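Kratky method (passive hydroponics)

Non-circulating way of growing leafy plants in a tub of nutrient water. No pump, no air stone, no power.

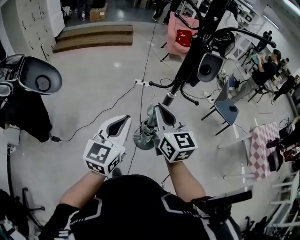
Overview

Plants sit in net cups in a lid over a dark container. Roots hang down into the nutrient solution. As the plant drinks, the level drops and an air gap opens up under the lid. Roots in the gap take in oxygen, roots lower down keep taking up water and food. Usually filled once, at planting, then left alone until harvest.

Suitable crops

Lettuce, bok choy, water spinach, basil, most soft herbs. Short season crops do best. Tomatoes and cucumbers possible but thirsty, need a much bigger tank and refills. Root crops generally not grown this way.

Container

Anything food safe that blocks light. Buckets, storage totes, painted jars. Light in the tank means algae, and algae eats the nutrients. A 9 liter bucket will carry one large lettuce, or 3 small basil plants if they are cut often. Lid should fit tight, mosquitos will find any gap.

Filling and level

At planting the solution touches the bottom of the net cup. Once roots are well out of the cup the level is allowed to fall. Common mistake is topping back up to the lid. This drowns the air roots and the plant wilts, sometimes overnight. If a refill is needed, only bring it part way up and leave the gap.

Nutrients and pH

Ordinary hydroponic powder or liquid mix, at the strength on the label for leafy greens. pH between 5.5 and 6.5 suits most crops. It drifts as the tank empties, most growers dont correct it for lettuce.

Temperature

Main weak point in hot places. Above 29 C in the tank, root rot gets likely and lettuce turns bitter. Shade cloth, white paint or sinking the tub partway in soil all help.

Variants

The Jitpraphai tub, named for the nursery where Thongchai Phetsri first built it, is a long shared trough with 6 planting holes and a float that shows the level. Hafiz Jugah later added a screened fill pipe so the lid can stay on. The Nidgate lid is a foam version, cheaper, tends to crack by the second season.

Criticism

Kamonchanok Limsakul has argued that the method wastes nutrient, as leftover solution is normally dumped between crops. Others reuse it on garden beds. Uneven growth in shared troughs also gets mentioned alot, big plants drain the level before slow ones have roots long enough to reach.

See also

Deep water culture
Wick system
Nutrient film technique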